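Clearing the Table, Norkbridge flat

Posted February 11, 2022 by Veronika Kiss

Quick gallery, no time for a proper write up. Moving out of the Norkbridge place and the small table has turned into the spot where everything lands before it gets sorted.

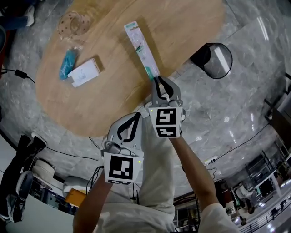 Anyway. The rule I gave myself was one table at a time, stuff off it, into a box or into the bin, no third pile. Lasted until lunch. The third pile is now on the bed.

The table. Light wood, rounded top, came with me from Deramby and has been in three kitchens. Staying with me, not for sale, please stop asking (you know who you are). The top needs oil again, that's a May job.

Long blister card. The slim kind with the teal label at one end. I have a drawer of these long skinny packages and none of them stack. Solution for now is stand them upright in a tall jar, label end up, so you can read them without pulling the whole lot out. Works ok.

Small white box. I keep too many small boxes. Kept some anyway. If it shuts properly and has nothing torn it goes in the keep bag, everything else flattened for recycling.

Teal bundle. Soft things go in last, stuffed down the sides of the box so the hard things don't rattle. Saves on bubble wrap, I paid for 2 rolls last time and threw most of it out.

Clear plastic with the little rows of dots. Going in with the kitchen bits. Clear plastic scratches if you look at it, so a tea towel round it and on top of the box, never underneath.

Floor. Grey marble pattern tile, the one thing I will miss. Hides everything, which is also why I lose things on it. Swept it last night and found an earring from the Pirurbridge days!

Cables. Ugh. The cables get their own box, the power strip goes in the same one. Masking tape flag on each plug with what its for. I didn't do this last move and spent a whole evening trying adapters one after the other.

Boxes. Bought from Ugwu, the medium size, pack of 100 shared with my sister becuase the small packs are a ripoff. Medium only. Big ones get too heavy and then you hate everybody.

Storage unit came to 3,660 for the year, a bit painful, but the other quote left out the insurance and wanted 978 on top just for the van. Went with the first lot.

More pics when I get to the hallway and the bathroom shelf. Hallway is worse. If anyone wants empty jars leave a comment before I take them down to the bottle bank, lids included, mostly matching.

Comments are open, replies will be slow till the internet is moved over.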